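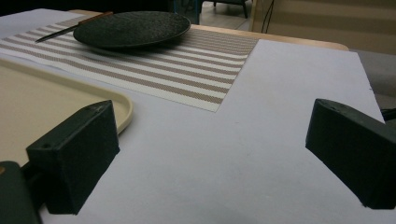
I spent a morning in February at the new Clukutach workshop in Pickering, and I came home wanting to set my own table over and over. The team has just opened its table-setting project to walk-ins, and the idea is simple enough: you pick up a hand-held gripper, you do a bit of tidying or laying out, and the recording goes toward teaching a robot arm to do the same.

Denise Haworth, who runs the sessions, started me off with a placemat, a dark plate, a knife and a cream tray. Easy, right? Well, no! Squeezing a plate by its rim with two blocky black fingers is a strange feeling (I kept wanting to use my other hand, and Denise kept spotting me). The knife was worse. It's slim, it lies flat, and the plate gets in the way of the handle.

The group had 328 recordings in the bag when I visited. Each visitor does six, with a short break halfway, and the layout gets changed between goes – the mat at a new angle, the plate shoved along a bit. Kiros Gebru, who looks after the training side, told me he likes the slow, fussy ones best. "If you hesitate over the knife, leave it in," he said. "I'd much sooner have that than a rushed grab."

I asked if they'd considered driving the arm by remote control instead. They have, and they still do it for some jobs, mainly drawers and doors. Kiros finds the hand-held tool quicker for tabletop work, and beginners get the hang of it sooner. I got the hang of it on my fourth go, I think.

Next up are bowls and cups, and after that they want to try the whole thing on a smaller table. Walk-in sessions run until 3 p.m. and you don't need to book. Wear short sleeves if you can – mine kept catching on the grip.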